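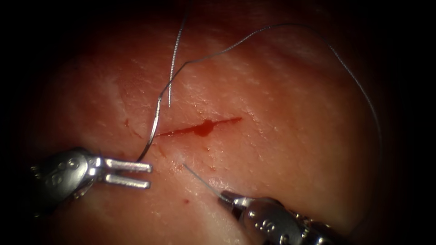
The word that gave us the most trouble in the whole set of contest entries was "slit". I'd expected trouble with "season to taste" or "until done", the usual suspects, and had a nice little paragraph ready about both. But cooks who enter recipe contests are used to being told off for vagueness over salt and timing, and they've mostly learned to write those parts carefully. They haven't been told off about slits. One entrant in the stuffed shoulder round used the word for a pocket deep enough to take a fist of breadcrumbs, and another used it for a nick that would hold a sliver of garlic. My own idea of a slit is much closer to the one in Figure 2, a narrow line that thins out at both ends, and I'd been reading every recipe with that shape in my head without noticing I was doing it. Mahmoud, it came out later, had been reading them all with a pocket in his.

Sep 14, 2021
By Rostislav Holub and Mahmoud Kabbaj

I should go back a bit and say what we had in front of us. The Timov festival has a recipe contest attached to it, run over a few rounds before the main weekend, and the winning dishes get cooked on the day in front of a crowd. The sponsor is Brenura, who sell stock and gravy bases, and the judging dinner is held at Procházka, a restaurant with a kitchen small enough that two people have to agree before either turns round. We were given the 50 entries from the March round with the cooks' names taken off. Everybody who sent something in had ticked a box saying their text could be used for research, and we left out the story part at the top of each recipe (grandmothers, holidays, the smell of the hallway) and kept only the ingredients and the method.

What we wanted to know was fairly simple. If a stranger has to cook your dish from your words, which words let them down? Plenty of people have looked at measurements. We were more interested in the verbs, and in the small nouns that go along with the verbs: slit, pocket, score, parcel, collar, seam. They're the bits of a recipe where the writer can see the thing in their mind perfectly well and the reader is left guessing.

So we both read everything, separately, with a pencil. Whenever one of us came to an instruction we couldn't have carried out without making a decision of our own, we underlined it and wrote the decision in the margin. That second part matters a lot more than the underlining! Two people can both mark the same phrase as unclear and still be imagining the same thing, in which case it hardly counts as a problem. And two people can sail straight past a phrase, both quite happy, with completely different dinners in mind. "Slit" was of the second kind, and we'd have missed it altogether if we hadn't gone on to cook some of them.

The cooking was my favourite part and I'd do it again tomorrow. We picked recipes from the pile at a kitchen in Kundton that a friend of the festival lets out by the day, and took turns, one cooking and one standing by with the sheet and keeping his mouth shut. The rule was that the cook couldn't ask anything. I broke it constantly. Mahmoud is much better at silence than I am, and his notes on my attempts include several that just say "R. asked the oven".

Most of the disagreements showed up early in the method, before anything had gone near the heat. Cutting and tying were the worst for it. Scoring was nearly as bad, with some writers wanting a shallow pattern on the fat and others clearly wanting the knife to go right through into the meat, and the same five words used for both. Browning, which I'd have bet money on as a source of muddle, caused almost none. People seem to share a fairly solid idea of brown.

Tying deserves a bit more room. A stuffed joint has to be closed somehow, and the entrants went for string, skewers, cocktail sticks, a sort of envelope fold that relies on optimism, and in a few cases a needle and thread. The sewing recipes were the ones I was keenest to try, having never sewn a piece of meat in my life, and they were written by people who plainly had done it so often that they'd stopped thinking of it as a set of steps at all. "Sew up neatly and set aside." That was the full instruction in one of them. There was no word on what kind of stitch or how far apart to put them, or what you're supposed to do with the end.
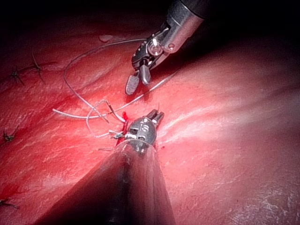 Thread was the thing that tripped me up in the sewing recipes, much more than the needle. Every one of them told me to cut a length and none of them told me where the rest of it should be while I worked, and of course it was everywhere. It went in the stuffing, it went under the joint, I trod on it. A loose length will lie across whatever you're working on, like the pale grey one in Figure 3, draped over the red surface between the two instruments, and the cook has to decide at every stitch whether to pull it through, hold it taut or let it lie. A recipe that says "sew" has skipped all of those decisions. Mahmoud cooked the same dish after me and kept his thread short, knotting and starting again as he went, and his seam was quite different from mine. The method as printed covered us both perfectly well.

We spent some time arguing over whether this counts as a fault in the writing. My feeling is that it does, a bit, if the recipe is going to be cooked by somebody else in front of an audience. Mahmoud's feeling is that a recipe has always leaned on what the reader already knows, and that a version of the stuffed shoulder with every stitch spelled out would be unreadable. He rewrote one to prove it. It ran to 4000 words and included a passage on how to stand. I've kept it, and I'm rather fond of it, but I'll admit that I wouldn't cook from it.

We then went back to the margins and sorted the decisions into a few loose groups. The first was shape, meaning anything where the reader needed to know what a cut or a fold should look like when finished. Depth was another, and we kept it apart from shape after some back and forth, on the grounds that writers who were good at one were often hopeless at the other. Then there was handling, where the trouble lay in what to do with your hands or your string or your spare bit of foil in the middle of a step. The last group we called "stopping", for steps with no clear end to them. Kneading and basting both fell in there. It's an untidy scheme and some underlinings went into more than one pile.

Handling is the group I'd most like other people to look at. It hardly comes up in the advice that contests give their entrants. The Timov entry form asks for quantities in grams, oven settings, the number of portions and a resting time, all sensible, and it has no line anywhere for how a thing is held or closed. The judges mark "clarity" out of 3, and when we asked them what they took that to mean they talked almost entirely about measurements and the order of the steps. I can't blame them, as I'd have said the same before I spent an afternoon with thread round my shoe.

There's a limit to how far I'd push any of this. We're both men of a certain age who learned to cook from our mothers, a couple of hundred miles apart, and another pair of readers would surely have underlined other things. I'd been calling a pocket a pocket since I was small, so I never had cause to stretch "slit" that far, whereas Mahmoud's family had the one word for both. We also only cooked dishes that used meat. The vegetable entries were read and marked up in the same way, but the kitchen was booked out by the time we got to them, and I don't know whether a stuffed marrow throws up the same arguments. I suspect that it does, with fewer stitches.

We did try one small repair. For the recipes that had gone wrong on shape or depth, we added a single phrase comparing the cut to something in the house: as long as your thumb, as deep as the first knuckle, that kind of thing. I then cooked from Mahmoud's versions and he cooked from mine, and for the slits and pockets we ended up with joints that looked alike on the board. It did very little for the sewing. We had a go at "keep the thread no longer than your forearm", which helped him and annoyed me, my forearm being the longer, and in the end we left that one as the cook had written it.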